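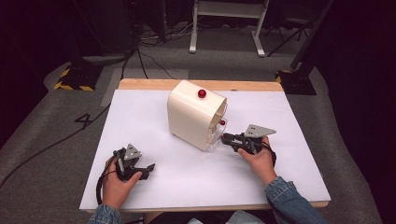 Registro de incidencia: portal de nómina del personal académico, Universidad Parisi. La unidad de Soporte a Sistemas Administrativos recibió la solicitud de la delegación sindical del profesorado, presentada por la profesora Sarita Kanaujia, por la ausencia del complemento de investigación en los recibos de septiembre. Se solicita a los departamentos que, al adjuntar documentación, comprueben que el archivo sea legible y corresponda al recibo reclamado.

Estado: resuelta, en observación
Prioridad: alta
Módulo afectado: Zekano Nómina, cálculo de complementos
Responsable: Hemant Bhatia

09:40. Se confirma el fallo en nueve expedientes de la Facultad de Educación. El sueldo base figura correctamente; el complemento aparece con importe cero.

10:15. Se descarta un error de permisos. Los expedientes afectados pertenecen a docentes que se reincorporaron tras el paro y cuya situación administrativa seguía registrada como «suspensión temporal».

11:30. El señor Dinesh Agarwal, de Recursos Humanos, informa de que la resolución de reincorporación fue remitida en plazo. La carga al sistema quedó detenida en la cola de validación —tres lotes pendientes— por un código de centro no reconocido.

12:05. Se corrige el código en la tabla de centros y se reprocesan los lotes. Dos finalizan sin errores. El tercero devuelve el aviso «fecha de efecto anterior al período abierto».

13:20. Con autorización escrita de la Dirección Financiera se reabre el período, se ejecuta el lote restante y se vuelve a cerrar. Los nueve expedientes muestran el complemento.

16:00. La profesora Kanaujia comunica que un docente, el doctor Robel Habte, continúa viendo el recibo anterior. Se regenera el documento y se le indica que cierre la sesión y acceda de nuevo. Confirma la recepción a las 16:25.

Actuaciones pendientes: el abono de las diferencias se efectuará mediante nómina complementaria. La incidencia permanecerá en observación hasta el próximo cierre mensual. Cualquier discrepancia deberá comunicarse en este mismo registro, con indicación del período reclamado.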